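Plarkia Folding Table, white top

Product group: Laundry and textile care
Maker: Ovow
Available in white only

The Plarkia is a long table for folding clothes, sorting the washing and doing small care work on fabric. We sell it since the spring to households, small laundries and second-hand shops, and it became our most ordered table in July.

The top is smooth and all white. Many customers ask us why we don't offer a wood pattern. On a plain white surface you see quickly every thread, stain and piece of lint, also on light garments, and you can judge if a hem is lying straight before you make the first fold. For thin cotton, such as tank tops and summer shirts, we recommend to lay the garment flat with the hem toward you, open the bottom part first and then work up to the shoulders. The upper part of a thin top bunches easily, so take your time there.

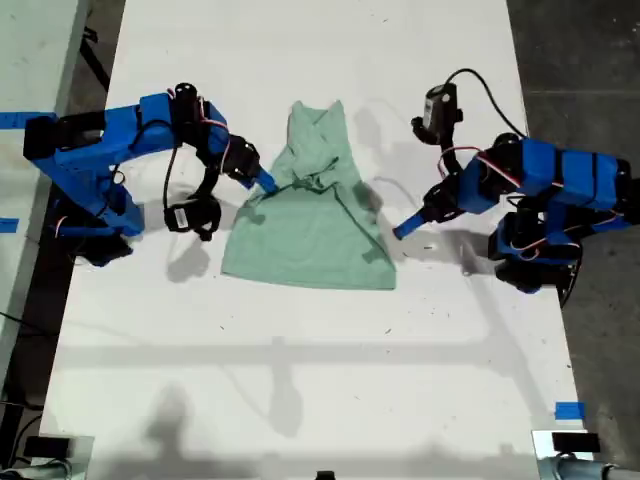
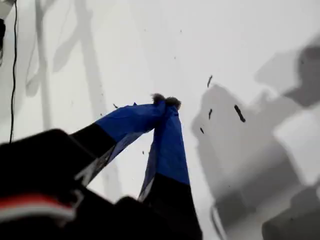 Plarkia in white. First picture: pale mint-green garment on the tabletop, hem spread and upper part still in folds. Second picture: small gray-brown tuft, close up.

Dimensions and weight

Length: 166 cm
Depth: 80 cm
Maximum load, evenly spread: 130 kg
Weight of the table: 30 kg
Leg height: adjustable in 12 steps

Please measure your door and your stairs before you order. The top is delivered in one piece and can not be divided.

Cleaning

Wipe the top with a soft damp cloth and a little dish soap, then dry it. Lint and pet hair you can pick up by hand or with a dry microfiber cloth. Do not use steel wool or powder cleaners, they will make the surface dull and it can not be polished again. A hot iron must never stand directly on the top. If you want to iron on the table, use the Fasmont ironing mat (sold separately), which fits the full length.

Assembly

Two persons are needed. Put the top upside down on a blanket, screw on the four legs by hand and tighten them with the key from the box. Turn the table over together and set the feet until it does not rock. The screws should be tightened one more time after two weeks of use.

Delivery and returns

Ammann Home Supply delivers the Plarkia to your front door. Carrying to the room is possible for an extra fee, please select it in the cart. Unused tables can be returned in the original box within 30 days. Spare feet and screws are listed under Accessories.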